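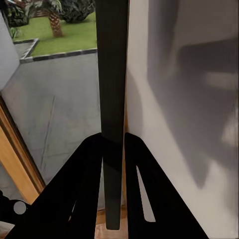

Anlage 1: Simulationsansicht, Greifer an einem dunklen senkrechten Stab (zu TOP 3)

Niederschrift über die 2. Sitzung des Arbeitskreises Automatisierung

Datum: Freitag, 10. Mai 2024
Ort: Flumel, Vorführraum im Erdgeschoss, Hofseite
Beginn: 13:00 Uhr
Teilnehmende: 23 gemäß Anwesenheitsliste (Anlage 2), darunter Gäste der Firma Fragkou
Leitung: Vorsitz des Arbeitskreises
Niederschrift: Geschäftsstelle

TOP 1 Eröffnung und Tagesordnung
Der Vorsitz eröffnet die Sitzung und stellt die ordnungsgemäße Ladung sowie die Beschlussfähigkeit fest. Die Tagesordnung wird mit der Änderung genehmigt, dass die Vorführung vor den Bericht zum Haushalt gezogen wird.

TOP 2 Niederschrift der letzten Sitzung
Zur Niederschrift der konstituierenden Sitzung liegt ein Änderungswunsch der Firma Bravent vor. Unter TOP 5 ist das Wort »Abnahme« durch »Vorabnahme« zu ersetzen. Die Niederschrift wird in der geänderten Fassung einstimmig genehmigt.

TOP 3 Vorführung des Systems Zetar
Die Firma Fragkou stellt die Simulationsumgebung des Greifsystems Zetar vor. Gezeigt wird die Ansicht vom Handgelenk des Roboters auf die beiden schwarzen Greiffinger. Die Fingerspitzen liegen beidseitig an einem schmalen, dunklen Stab an; das obere Ende des Stabes liegt außerhalb der Ansicht. Die virtuelle Umgebung umfasst einen Innenbereich mit hellem Holzboden und weißer Wandfläche sowie einen gepflasterten Außenbereich mit Rasen und Palme.

Aus dem Kreis der Teilnehmenden wird gefragt, weshalb für die Simulation kein Hallenmodell verwendet werde. Die Firma Fragkou verweist auf das wechselnde Licht in Wohn- und Hofumgebungen, das für die Bilderkennung anspruchsvoller sei. Ein Hallenmodell könne auf Grundlage der Bestandspläne nachgereicht werden.

Die Firma Fragkou teilt mit, dass bislang 1059 Simulationsläufe protokolliert wurden. Die Auswertung nach Fehlerarten liegt noch nicht vor. Auf Nachfrage wird erläutert, dass als Fehler auch solche Läufe gezählt werden, bei denen der Gegenstand zwar gefasst, jedoch nicht in der vorgegebenen Lage abgelegt wurde.

Die Vertretung der Arbeitssicherheit weist darauf hin, dass die Vorführung in der Simulation die Gefährdungsbeurteilung am realen Gerät nicht ersetzt. Der Hinweis wird zu Protokoll genommen. Der Arbeitskreis nimmt die Vorführung zur Kenntnis.

TOP 4 Tag der offenen Tür
Der Tag der offenen Tür soll im August stattfinden. Die Geschäftsstelle schlägt vor, die Simulation auf einem Großbildschirm im Foyer zu zeigen. Die Firma Bravent bietet an, eine Bedienstation bereitzustellen, an der Besucherinnen und Besucher den Greifer in der Simulation selbst steuern können. Zu klären bleiben Stromversorgung, Aufsicht und Haftung.

Beschluss: Die Geschäftsstelle wird beauftragt, mit den Firmen Fragkou und Bravent einen Ablaufplan abzustimmen und diesen zur nächsten Sitzung vorzulegen.
Abstimmung: einstimmig bei 2 Enthaltungen

TOP 5 Haushalt
Der Sachstandsbericht wird zur Kenntnis genommen. Die Lizenzkosten für Zetar sind im laufenden Ansatz enthalten. Über die Beschaffung eines zweiten Arbeitsplatzes wird nach Vorlage der Auswertung entschieden.

TOP 6 Verschiedenes
Die Schließzeiten des Vorführraums werden künftig durch Aushang bekannt gegeben. Der Termin der nächsten Sitzung wird schriftlich mitgeteilt.

Offene Punkte
Auswertung der Simulationsläufe nach Fehlerarten: Firma Fragkou
Bereitstellung der Bestandspläne: Geschäftsstelle
Angaben zum Leistungsbedarf der Bedienstation: Firma Bravent

Für die Niederschrift: Geschäftsstelle des Arbeitskreises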